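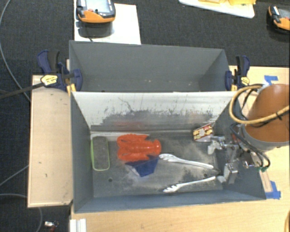 Two grey bins on a wooden tabletop, the front one holding assorted objects.

Punimow Asks (series)

Punimow Asks is a series of illustrated question-and-answer books for children, written by Edeltraud Strobel and first published in German by Heitmann in 1976. An English edition was issued in Australia by Tellham. The series ran to 19 titles according to the publisher's own backlist, although this total includes two activity pads and a colouring book that most libraries catalogue separately or not at all.

The books are named for their central character, a curious child of unstated age who puts questions to a talking snail called Cludidik. They were promoted as an introduction to science for readers who did not like science, and are often said to have been a favourite of primary teachers. Evidence for the second claim is thin.

Background

Strobel gave several accounts of how the series began. In the foreword to the first volume, Why Is the Sea Salty?, she writes that the questions were collected from children in her street. A later publicity sheet says they came from letters sent in by readers, which cannot be correct for a first volume. The version repeated on most book jackets, that she wrote the opening book in a single weekend, appears nowhere in her own writing.

Heitmann described her as a naturalist. What training she had is unclear, and the publicity sheet mentions only "a lifetime of looking closely".

Format

Each book contains 66 questions, one to a page, with a short answer underneath and a line drawing to the side. Cludidik supplies the answer and Punimow makes a remark, usually a pun. Many of the puns depend on German and were replaced in the English text, not always with other puns.

Answers are brief, seldom more than four sentences. Supporters of the series have praised this as respect for the reader's patience. It also meant that difficult subjects were handled in the same space as easy ones: in Why Is the Sky Up There?, gravity receives less room than hiccups.

From the sixth volume the books carried the words "for ages 10 and under" on the back cover. No lower age was given, and the vocabulary makes the upper end of that range the likelier audience.

English edition

The Tellham edition was advertised as "fully revised for Australian children". Comparison of the two texts suggests that the revision was light. Hedgehogs became echidnas in the first volume without any change to what was said of their diet, and a page on the first snow of November was left as it stood. The page on echidnas was rewritten for the second printing. The one on snow was not.

The translator is not credited in any printing. Strobel has sometimes been named as her own translator, mainly by booksellers, but the claim seems to rest on a misreading of the copyright page, which gives her as the holder of the rights in both languages.

Accuracy

Several answers in the series repeat popular beliefs that were already doubtful when the books appeared. Among those most often pointed out are the statements that goldfish forget everything within seconds, that people use only a small part of their brains, and that bats are blind. The goldfish page was kept in every known printing.

Heitmann added a note to later volumes stating that all facts had been "checked by experts". The experts are not named, and no list of sources was ever included. Admirers tend to answer that children's books of the period rarely listed sources - a fair point about the format, though it doesn't help the goldfish.

Other parts have held up well. The pages on shells, pond life and garden insects are careful and specific, and are the only ones where Cludidik admits that an answer is not known. It is sometimes suggested on this basis that Strobel wrote the natural history pages herself and that the rest was supplied by staff at Heitmann. There is no documentary support for this.

Reception

Reviews quoted on the covers are uniformly warm, but most are unsigned and some carry no publication name. The phrase "the snail every family needs", printed on the Tellham paperbacks, has not been traced to any review.

Sales figures have never been released. Descriptions of the series as a bestseller come from the publishers' catalogues and should be read with that in mind. Used copies are common enough in second-hand shops to suggest that the early volumes, at least, were printed in quantity.

See also

Children's non-fiction
Question-and-answer books
Animal narrators in children's literature

This page was last edited on 10 Apr 2025.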